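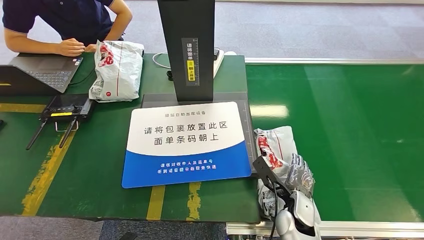 ## About Skallen

Skallen builds and maintains operating model railroad displays for museums, visitor centers and a few private owners who open their layouts to the public. The shop is in Tusley, on the second floor of a former hosiery mill. Most of our work is in HO and O scale. We take on N scale when the display is behind glass and the viewing distance is short.

A display that runs for the public has different needs from one that runs at home. A home layout may see a few hours of operation a week, with the owner standing next to it. A museum layout runs all day, often started by a push button, and the person on duty may also be selling tickets. Trackwork, wiring and rolling stock have to be specified for that kind of use. That is the work we do.

## How the company started

Rimantas Kļaviņa founded Skallen after several years repairing coin mechanisms and arcade equipment. One of his customers had a Christmas train display in the lobby, a loop of O scale track with three sidings, and asked if he would look at it while he was in the building. The locomotive was stalling at the same rail joint on every lap. The joint was resoldered, a second feeder was run to the far side of the loop, and the display ran through the season.

The same customer passed his number to a county museum, and the museum had a much larger layout with much older wiring. That job took most of a winter. By the end of it he had a set of drawings, a test bench and a way of labeling wires that the shop still uses with minor changes.

For the first two years the business was repair only. New construction began when a client's benchwork was found to be past saving and there was no other way to get the trains running again.

## What we do

### New displays

We design and build complete layouts, from benchwork up through finished scenery. Benchwork is made in sections that will pass through a standard interior door. Each section carries its own terminal strip, and sections are joined electrically with keyed plugs so they can't be connected in the wrong order. Track is laid and tested in our shop under load before any scenery goes on. It is then taken apart, shipped and tested again on site.

Minimum curve radius is set by the longest car the owner plans to run. We ask for this in writing at the start. It is the single item most likely to change late in a project, and the most expensive to change.

### Restoration

Older displays come to us with mixed track brands, undocumented wiring and scenery that has been repainted several times. We begin with a survey. Every circuit is traced and drawn. Loose joints, worn turnouts and damaged insulation are logged by location. The owner receives the survey as a bound document whether or not we are hired for the repair.

Where a display has local or family history, we keep original structures and figures in place as far as is practical. Original transformers are a separate matter. We don't return a vintage transformer to daily public service. It can stay on view, disconnected, and the current supply goes underneath.

### Scheduled maintenance

Maintenance visits are quarterly for most clients and monthly for displays that run seven days a week. A standard visit covers:

- rail cleaning by hand, including tunnels and hidden staging
- wheel gauge and coupler height checks on all rolling stock in service
- lubrication and brush inspection on locomotives
- turnout throw and point contact, tested in both directions
- voltage readings at the farthest point of each power district
- lamps, animated accessories and push buttons

Readings from each visit are kept and compared. A slow drop in voltage at one location usually points to a feeder joint, and it can be found from the log well before a train stops there.

## The Pomen controller

Most of our installations now use the Pomen, a display controller we design and assemble ourselves. It was developed because the control equipment we could buy was made for a hobbyist with a throttle in hand, and our clients needed something closer to an elevator panel.

The Pomen has a start input, a stop input and a key switch. It runs a fixed program: which train moves, how fast, how long, and where it stops. Acceleration and braking are ramped. If a train fails to reach a detector within its allowed time, the controller cuts power to that district and turns on an amber lamp at the attendant's station. Other districts continue to run. There is no touch screen and no network connection.

Model 2 is the current production version. Model 3 is under test on our own shop layout and adds a second program slot, which several clients have requested for holiday operation. Model 1 is no longer made, though we still repair it and hold spare relay boards.

Each unit is run for 601 hours on a test loop before it is shipped. The number came from the first bench test, which was planned for 600 hours and was read an hour late. It was written into the procedure and has stayed there.

## Standards and practice

We follow published hobby standards for wheel and track dimensions where the owner's equipment allows it. Older O scale equipment often doesn't, and in those cases the survey lists the dimensions we measured and worked to.

Wire is color coded by function and tagged at both ends. Tags carry the section letter, strip number and terminal number. No splices are made inside scenery. Solder joints under the benchwork are left uncovered until the owner's representative has had a chance to look at them, after which they are sleeved.

All line-voltage work is done by a licensed electrician local to the site. Our own work begins at the low-voltage side of the supply.

Parts stock for maintenance clients is kept in Tusley - 2,000 line items at last inventory, most of them small. Gears, brushes, axles, couplers and traction tires make up the bulk of it. When a manufacturer drops a part that a client depends on, we try to buy what is left. If that fails we machine it, or we recommend changing the locomotive.

## The shop

The shop has one long room for benchwork and track, a smaller one for electronics, and a spray booth. Our test layout is a double-track oval with a helix at one end and a deliberately bad grade at the other. It is built to find faults in rolling stock and has almost no scenery. One corner was scenicked by an apprentice and has been left as it was.

Visitors who are considering a project are welcome on Thursday afternoons by appointment. The freight elevator is slow, and the stairs at the north door are usually quicker. We are closed for two weeks in July, apart from emergency calls from maintenance clients.

## The Org layout

Our longest-running installation is at the Org depot museum, where the display models the town yard and the grain siding as they stood before the branch line closed. The museum supplied track charts and a set of employee timetables. Where the charts and the timetables disagreed, the charts were used.

The layout has been extended once. The extension added the creamery spur and a return loop hidden under the hill, so that the milk train no longer has to back out through the station. Its old route can still be run with the key switch in the second position - the museum staff use it for school groups.

## Working with us

A project normally begins with a site visit or, for distant clients, a set of measurements and a list of the equipment on hand. Please include ceiling height, door widths, the location of outlets and the hours the display will run. Photographs of the underside of an existing layout are more useful to us than photographs of the top.

New construction is scheduled in the order deposits are received. Survey work can usually be fitted in sooner. Requests for both should be sent to the Tusley office and marked for Rimantas, who prepares all estimates.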